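Gredis Investment Club – minutes, monthly meeting 4/23/25

Present: Leonardo Pace (chair), Nuria Casado, Tullio Negri, Kavinda Wickramasinghe. Saturnino Segura by phone, joined at item 2. 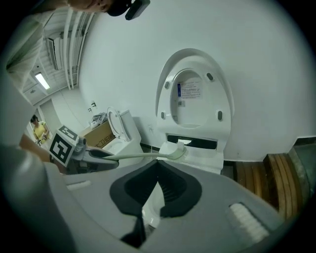 Started late, Tullio had the agenda and was stuck in traffic. March minutes read and passed, one fix – the Pavurach dividend was paid to the cash account, not reinvested. Nuria to correct the ledger.

1. Cash and holdings
Kavinda gave the numbers. 13 positions, same as March. Cash is low, only $600 after the last buy, and two members still owe their monthly contribution. Leonardo will email them. Broker statement matches our sheet except for one fee. Kavinda called, was on hold a long time, no answer yet. Will try again.

2. Illutano
Long discussion. Stock down since the earnings call. Tullio wants to sell all of it – says debt is up two years running and management keeps changing which profit number they put at the top of the release. Nuria disagrees, thinks the debt was for the new warehouses and sales will catch up. Saturnino asked if anybody had read the cash flow statement. Kavinda had, says free cash flow still positive but thin. Leonardo reminded everyone we wrote down our sell rule when we bought and should look at it first. Rule found in last year's folder: review if the debt ratio goes over 2. Not there yet.
Motion (Tullio) to sell the whole position. No second.
Motion (Saturnino) to hold and look again after the next quarterly report. Seconded Nuria. Carried, Tullio against and wants that noted.

3. Pavurach
Short one. Dividend raised again, nobody has complaints. Question whether it is getting to be too big a part of the portfolio. Kavinda to work out the percentage for each holding and send it round before next meeting. No action til then.

4. New idea – Riihimäki
Nuria presented. Small company, makes valves and pumps, not many analysts follow it. Likes the order book and that the founders still hold a lot of the shares. Doesn't like how few shares trade each day, could be hard to get out. Tullio asked about currency risk, Nuria hadn't looked at it yet. Saturnino said the price already has a lot of good news in it, would rather wait for a dip. Leonardo ok with a small starter position.
Agreed: up to $400, limit order only, once late contributions are in. Nuria to add a page on currency first and recieve comments by email. All in favor.

5. Hedge fund filings
Tullio brought a printout of who bought what last quarter. Talked about whether this is any use to us – filings are weeks old by the time we see them. Kavinda says fine for ideas, bad for timing. Left it there.

6. Other
Password for the shared folder to be changed, Leonardo. Tax forms are in the folder, everyone download your own. Saturnino can't do the usual night next month, Leonardo will send other dates.

Phone line dropped during item 6, Saturnino told of the rest by text after.

Minutes: N. Casado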